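Weekend baker wanted for Sultana, our little cafe in Hinum 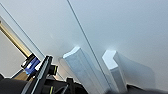
JOBS / KITCHEN

Hi! I run Sultana, the cafe on the corner across from the Hinum post office, and I'm looking for a second baker to take over the weekend mornings. I've been doing all of them myself for 3 years and my knees would like a word.

The town has 2,511 people in it and on a good weekend it feels like every one of them wants a cardamom bun before church or soccer. We open at 7, so the baking starts at 4:30. I won't pretend that's a normal hour. I do like it, though – the radio is on, the street is dark, and you get first pick of whatever comes out of the oven.

What you'd be making: buns, two kinds of loaf (a plain white and a seeded rye), scones, and one cake that changes when I get bored. In October we switch to the apple things, and people get pretty worked up if we're late with them. If you have a recipe of your own you'd like to put on the counter, bring it along. The lemon bars started that way and now I can't take them off the menu.

You don't need a diploma. I'd like you to have worked in some kind of kitchen before, or to have baked enough at home that a big batch of dough doesn't scare you. You should be able to lift a flour sack, get here on your own (there's no bus that early, sorry) and keep going when the oven runs hot on the left side, as it does. The mixer is a Teta, old and loud and very reliable, and I'll show you how to talk to it.

Shifts are 6 hours, both weekend mornings, with a paid break in the middle. Pay is above what the other places in town give and goes up after your first 5 months. Tips get split evenly between counter and kitchen. You take home bread, obviously, and coffee is free all week, including on your days off.

I do ask that you stay through the spring if you can. Training someone takes me a good while and I'd love to do it only once this year! Students are fine, retired folks are fine, and so is anybody who already has a weekday job and wants something with flour in it.

To apply, stop by the counter after 2 in the afternoon, when it's quiet, or leave me a message through the Jasomo board under "Sultana baker." No resume needed – a few lines will do. Tell me what you've baked lately, what went wrong with it, and which mornings you could come in for a trial. The trial is one shift, paid like any other, and we eat breakfast together at the end of it.

I read the messages in the evening, so give me a day or two to write back. The job stays up on the board until I've found somebody.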